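Can a machine clear the table yet?
Project report, Household Automation module
Manju Srivastava

1. What I wanted to find out

My question was whether a two-handed robot can do the small tidying jobs that come up in any kitchen or living room. I did not look at vacuuming or mowing, where there are already machines that people buy. I looked at picking up mixed things from a table and putting them where they belong.

The work was done in April on the Luvel setup in the Belmonte building. The control software is called Resa. I wrote none of it. My part was choosing the tasks, setting out the objects, and keeping the log.

2. Tasks

There were two tasks. In the first, the robot had to pick up one object and put it in a bin beside the table. In the second, it had to pass an object from one hand to the other before putting it down. Each task was run 100 times. A run was stopped after 20 seconds if the object had not been moved.

I used ordinary things: a drink bottle, a snack can, a box of cookies, a sponge, a foam cube, a marker pen. Boxes and cans were laid down as well as stood up, as they would be after people had been using the table. I kept a patterned tablecloth on for all runs. A plain surface would have been easier for the vision system, but few homes have one.

3. What happened

Single pick-ups went well with the cube and the sponge. Both give a little when squeezed, so a grip that was slightly off still held. The can was harder because it rolled if a finger touched it first. The bottle was mostly fine, but slow.

Passing from hand to hand was the weak point. The marker caused most of the trouble. It is thin, and once one hand has closed on it there is not much left for the other hand to take. When the pen turned in the grip, the second hand often closed on air – the software had planned for the old angle and did not check again.

The log has 2649 lines, and most of the notes on failed runs are about timing. One hand let go too early or too late. Flolteck, a small company that lent us the bin and shelving, asked if the robot could restock a shelf. I tried it for one afternoon and it was too slow to be useful.

4. My answer so far

For soft or blocky objects, one at a time, yes. For a table as people leave it, I would say no. A person clears these objects in a few seconds and does not think about which hand to use.

If I had another term I would repeat the marker runs with the angle checked just before the second hand closes, and leave everything else the same.
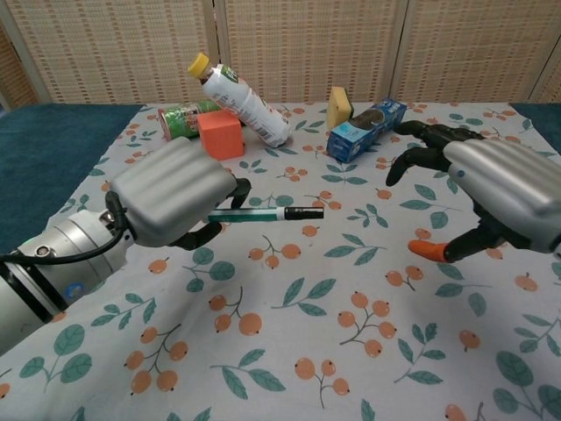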